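Open Day at the Bikberg Works, Casstead

I had walked past the Bikberg building for years before I finally got inside it. It's the long brick place behind the Casstead bus station, and most people in town know it as the old Gallov mill, although Gallov moved out long ago and the upstairs has been rented as workshops and test rooms ever since. Once a year everyone in the building opens up for a day. This year it fell on 26th June, a Monday, which meant I had to beg a day off work, and I'm so glad I did!

You sign in at the side door, get a paper badge and a floor plan, and then you wander. I paid 15 dollars for a ticket that included coffee and a very good slice of plum cake. Children got in free and there were plenty of them, mostly down on the ground floor where you could print your own tea towel. I went up instead. I like kitchens, I like shelves, I like anything to do with where things get put away, and the floor plan promised a whole room devoted to that, run by a small outfit called Babalola.

Babalola looks at how people handle ordinary household stuff. How do you pick up a container when your hands are full? Where does the lid end up? What do you reach for first when you clear a table? I could have stayed all afternoon (I nearly did, and missed the second coffee). Their room is number 22 at the end of the corridor, with tall windows on the street side and a wonderful calm about it after the racket of the printing floor.

What I fell for first was the tabletop. I know how that sounds. But it's a broad, pale gray-white surface with no shine to speak of, and I have spent a large part of my adult life looking for one like it. My own kitchen table is dark and glossy and shows every crumb from across the room. I asked if I could lay my hand on it and was told of course, that's the point of an open day.

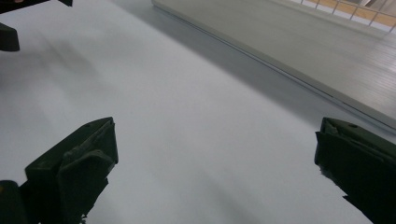
Pale tops show coffee rings worse than dark ones do, a visitor beside me objected, and she'd had two of them so she ought to know. We had a good long chat about it. Her advice was to wipe down straight after breakfast and never let tea sit. Mine was to own more coasters. The guide listened to both of us very politely and then told us that the room gets wiped down at the end of every session, with a barely damp cloth and nothing in it, and dried with a second cloth. I've been doing that at home since and it does help, even on my awful glossy table.

Then we got on to food storage, and the group woke up. Everyone has opinions about food boxes! The guide asked how many of us had a cupboard at home full of boxes and lids that no longer belong to each other, and every hand went up, mine included. I own 13 boxes and could find lids for only a few of them. A man at the back claimed his family had 100 and I'm inclined to believe him.

Babalola's guide talked about rims and corners. A lid with a colored edge is easier to find in a drawer, and rounded corners are easier to wash, since there's nowhere for old tomato sauce to hide. See-through lids get a lot of love too, because you can check what's inside without opening anything. I'd never thought about any of this. The one I kept coming back to was a clear rectangular box with a pale blue rim, still wearing its Lock & Lock label on the lid in blue and red. It looked so fresh and hopeful, the way they all do before the first curry.
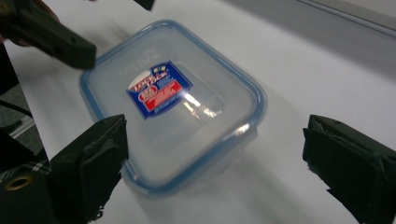 Store them with the lids on, even if it takes up twice the space, was one reader's answer when I wrote a few lines on this for our local message board. I've gone back and forth. My cupboard is small, and nesting the boxes with the lids upright behind them gets me a whole extra shelf. But I did try it her way for the big ones, and I have to admit that packing lunch is faster.

A few practical notes if you're thinking of going. The elevator is slow — take the stairs if you can. There's a smaller winter opening in February with no printing floor, but the upstairs rooms are open and I'm told it's much quieter. Parking behind the bus station fills up early. Bring cash for the cake.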